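# About Plostura

Small clinical research office, two rooms, Lerklow. Founded by Sebastian Radu. 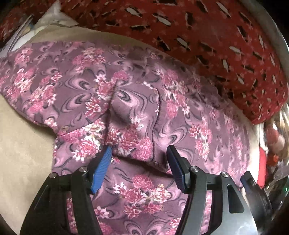 We run health studies for hospitals and small labs, mostly sleep and skin trials. Consent forms, home visits, follow-up calls. More than 1,000 people signed up so far, 229 in the Cesum sleep study alone. Home visits mean real homes, not clinics, and our questionaires are written for that. Plain words, short pages.

Every study goes thru outside ethics review first. You can quit any time, no reason needed.

Next up: Ghiță, a skin study. Sign up at the front desk, mornings only.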